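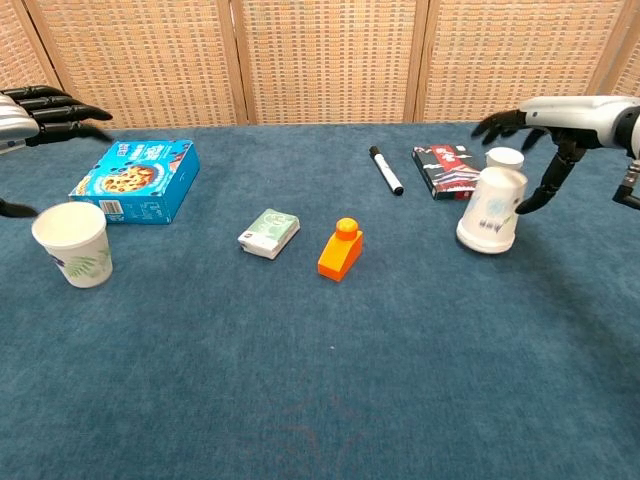
Carpet on a Tabletop: Fitting, Cleaning, and What Not to Stand on It

Last updated: April

A carpeted work surface is quiet, does not scratch finishes, and keeps light items from sliding. It also holds crumbs, hides pins, and makes anything tall and narrow less stable. The notes below cover a short-pile carpet top on an ordinary table, used for sorting, packing, and laying out small household goods. They do not apply to cutting, gluing, or hot work. For those, use a bare board.

Choosing the carpet

Use a low, dense pile with no loop. Loop pile catches on zippers, staples, and the corners of cartons, and one pulled loop will run. Pile height should be 3 mm or less. A taller pile gives under the rim of a cup or the foot of a bottle and the item leans.

Mid-tone blue, gray, or a mix of the two is the most practical color. White paper goods, pale packets, and bright cartons all show clearly against it. Dark brown and black hide screws and rubber bands. Cream shows every mark within a week.

Check the backing before buying. Felt backing lies flat from the first day. Rubber backing grips better but can stain a varnished top, so put a sheet of plain brown paper between the two. Adum sells an offcut pack in which the backings are mixed; turn each piece over.

Cutting and fitting

Let the carpet lie flat overnight in the room where it will be used. Mark the back, not the pile. Cut from the back with a new blade against a steel straightedge, in two passes. The first pass scores the backing and the second goes through.

Leave 2 cm of overhang on each side if the edge will be folded under and stapled. If the carpet will be removable, cut it flush and fix it with hook tape at the corners and at the middle of each long side. Tadix hook tape holds directly on felt backing. On rubber it needs a strip of the loop half as well.

Do not glue. Glued carpet cannot be washed, and the residue takes longer to remove than the whole job took to do.

Stability of light items

Empty paper cups are the usual problem. A single cup on pile will tip from a sleeve or a draft. Three things help:

- Stack cups in pairs. The second cup adds weight without adding much height.
- Keep upright cups at least a hand's width in from the edge.
- Stand cups mouth up only when they are about to be filled with something dry. For storage, turn them over.

Flat cartons, such as food boxes, should lie on their largest face. A carton stood on end on carpet will lean toward the side where the pile lies down. Brush a hand across the surface to find that direction; it feels smooth one way and rough the other.

Small soft packets (tissues, wipes, seed packets) stay wherever they are dropped and can be used as spacers between harder items.

Do not pour liquids on a carpet top, and do not use it as a serving surface for open food. If drinks are unavoidable, put down a rimmed tray first.

Sorting layout

Work from the back of the table to the front. Large flat items go at the back or at one side, cups and other upright items where they can be reached without passing a sleeve over them, and small packets in the middle. Leave a clear strip along the front edge the width of a forearm. The strip is for the item being handled and nothing is stored there.

Turn barcodes and labels to face the same way if the goods are being listed. It saves picking each one up a second time.

For a long session, clear the top completely at each break. Fotini Koutsoukos, who wrote the earlier version of this page, used a limit of 224 items per session before a full clear and vacuum. The number came from the size of her log sheet. It is kept here for readers who still use that sheet.

A screen behind the table

A folding screen is useful where the table stands in a shared room. It blocks drafts at cup height and gives a plain background, so that small items are easier to pick out. Woven panels in tan or beige do both without darkening the work area. Solid panels block more air but are heavier to move.

Set the screen in a shallow zigzag. A fully straight screen falls over. Keep a gap of 10 cm between the screen and the table so the panels are not knocked when the carpet is brushed. Check the hinges twice a year; the pins work upward with repeated folding. Tap them back with a rubber mallet.

Dust woven panels with a dry paintbrush, top to bottom, before vacuuming the table. In the other order the dust lands on clean carpet. Do not wet natural fiber weave. It swells, then dries slack.

Cleaning the surface

Daily: lift everything off, brush with a stiff hand brush toward one short end, collect with a dustpan.

Weekly: vacuum with the upholstery nozzle, against the pile first and then with it. The Gill narrow nozzle reaches the stapled edge. A wide floor head will lift the edge if the overhang is short.

Spills: blot with a white cloth. Do not rub. Dampen the spot with cool water, blot again, and weight a folded dry towel on it for an hour. For grease, cover with cornstarch, leave it overnight, and vacuum in the morning before the first items go down.

Lint: a rubber glove, worn and drawn across the pile in one direction, lifts more than a tape roller. The Kesico roller works but leaves a slight tack in cold rooms.

When to replace

Replace the carpet when a cup placed in the most-used area no longer stands level, or when the backing shows through at the front edge. Wear starts at the front. On a removable square piece, a quarter turn moves the worn side around. On a rectangular one, a half turn gives one extra period of use — after that, cut new.

Filed under: Workroom / Tables and Surfaces

Contact | Copyright, all rights reserved | Back to top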